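Workstation Recovery Technician, Shared Cell
Gratik Equipment Recovery, Yoshida Road facility
Reference 1122
Full time, day shift
Reports to: Sachiko Ueda, Floor Supervisor

Gratik receives retired office computers from public agencies, schools and private firms. Equipment is inspected, taken apart, sorted and, where possible, returned to use. In February the disassembly floor began moving from all-manual benches to shared cells, in which a technician and a robot arm work on the same unit. The change will continue through the year, and the company is hiring 2 technicians for the cells already in service.

About the change

Before the shared cells were introduced, each technician opened, stripped and sorted a computer from start to finish. In a shared cell, the arm lifts out and carries parts once they have been released, and presents them to the correct tray. The technician opens the case, frees cables and latches, decides what is worth keeping, and takes over any step the arm has not been taught. Technicians also guide the arm through new tasks and record the cases in which it stopped or asked for help.

No position on the disassembly floor has been removed as a result of the change. Job descriptions have been rewritten, however, and applicants should understand that this role involves less lifting and more judgment than the former bench position. It also involves more time at a screen, chiefly for fault notes and work orders. Production targets are set for the cell as a whole. Individual piece counts are no longer kept.

Duties

Open desktop towers, remove side panels and prepare the interior for work by the arm.

Identify parts by sight, including processors, memory, expansion cards, drives and power supplies, and mark them for reuse, testing or scrap.

Release cables, clips and drive carriers that the arm is not cleared to handle.

Guide the arm by hand or by controller during teaching sessions, following the written task sheet.

Enter each stop in the Weltow log before the cell is restarted.

Hand over the cell to the next technician in clean and safe condition.

The interior of a desktop tower, with the side panel off and the gripper close to the case, is the usual working view in this position. Drive bays, cable bundles and board layouts differ from one model to the next, and the technician is expected to judge each on its own terms.
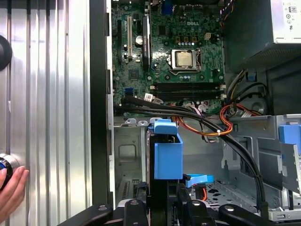 Requirements

High school diploma or equivalent.

One year of experience in computer repair, electronics assembly, recycling or similar work. Experience with robots is not required.

Good close vision, with or without glasses, and the ability to tell wire colors apart.

Ability to stand for up to 3 hours between breaks. Seated work can be arranged on request.

Willingness to give and receive written feedback on cell procedures.

Training

New technicians complete a paid course covering electrical safety, safe entry to the cell, and use of the stop controls. Training is given on the floor by Chiharu Amano, Lead Technician, and continues until both trainer and trainee have signed the task record. No one works alone in a cell before that date. Current bench staff who apply will take the same course at their present rate of pay or the posted rate, whichever is higher.

Recordings made in the cells

Cameras on the arms record the work area during operation. Hands and forearms may appear in these recordings. They are used to teach and correct the arm and are not used for attendance, discipline or pay review. Employees may ask to see any recording in which they appear.

How to apply

Send a resume and a short letter to the personnel office, Gratik Equipment Recovery, 134 Yoshida Road, Fokow. Please quote the reference number. Applications must be received by Sun 3 April. Selected applicants will be invited to visit the floor and spend part of a shift beside a working cell before an offer is made.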